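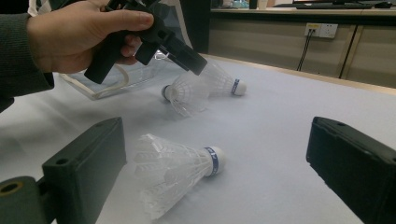 Guesthouse safety checklist with comments: Tuditz House, Nistor valley
Checked by Serena Longo, December 3, 2022

I stay in a lot of family guesthouses on this route and I love this one, so please read the comments as coming from a fan! OK means fine, FIX means before the next guests, LATER means whenever you can.

Getting in

Road sign at the Rikum turnoff: OK
Comment: Fresh paint, easy to read from a minibus. Lovely change from August.

Front steps and handrail: FIX
Comment: Bottom bolt on the rail turns by hand. Grit bucket was full, good.

Passport copies and guest register: OK
Comment: Kept in a locked drawer. Border guests often arrive late and tired, and the form in three languages is a huge help.

Sleeping rooms

Smoke alarms: OK upstairs, FIX downstairs
Comment: The downstairs one chirped the whole time I was eating my soup. New battery, please.

Carbon monoxide alarm by the stove: OK
Comment: Tested, very loud. Woke the dog.

Windows open from inside: LATER
Comment: Room 5 sticks. It does open if you lift and push, but a guest in the dark won't know that.

Escape route card on each door: FIX
Comment: Missing in room 3. The hand-drawn ones are so much nicer than printed, so do another like those.

Kitchen and water

Fridge thermometer: OK
Gas hose date: OK
Hot water at the tap: LATER
Comment: Too hot to keep a hand under after around 15 seconds. Turn the boiler down a little.
Boiled water for guests: OK
Comment: Jugs covered and labeled. Great tea too!

Day trips

First aid kit in the van: FIX
Comment: No bandages left, and the scissors have gone.

Driver's phone numbers posted: OK
Comment: Italo Fiore's number works on both sides of the pass, I tried it.

Trip plan left at the house: OK
Comment: The Demier walk is down as 90 minutes each way. Fair in dry weather, add time for snow.

Send the FIX items to Italo when they're done and he'll sign the sheet on his next run up.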